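Four months with the Danow shed kit

I have wanted a proper garden shed for so long that my husband stopped asking what I wanted for my birthday, and this spring I finally caved and bought the Danow kit in the smaller size. It was $1,351 with delivery, which made me gulp a bit, but the wooden ones I liked were way over that and I KNOW I would never keep up with painting one.

It came in three long boxes plus a bag of screws the size of a pillow. My friend Noemi Marchetti came over to help and we had the walls up by dinner (fueled by iced coffee and a lot of complaining). The directions are all drawings, no words, and step 30 shows the door track upside down. I'm sure of it. We took that thing off twice! If you buy this one, look ahead to step 44 before you tighten anything on the door side.

The floor is sold separately, which I think is cheeky. I paid another $130 for the Somotari base frame and it went together fine, no drama.

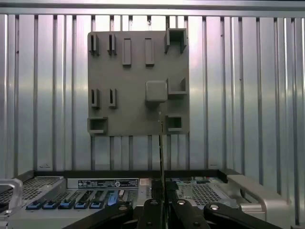

Metal sheds, Storage

So how is it to live with? Pretty great, mostly. The door slides like a dream now that the track is the right way up, and the roof hasn't let in a drop, even in that awful sideways rain we had. It does get HOT in there by afternoon. I moved my seeds back to the laundry room after the first warm week and I'd tell anyone else to do the same.

My one real gripe is the latch. It's thin and it rattles whenever the wind picks up, and my neighbor Efa Yorath could hear it from her porch. I swapped it for a chunky Sayce one and we're all sleeping better.

I'd give it four stars out of five. I'd buy it again, but I'd get the next size up, because the mower and both bikes went in and now I have to climb over the wheelbarrow to reach the potting soil.

Posted 2026-06-23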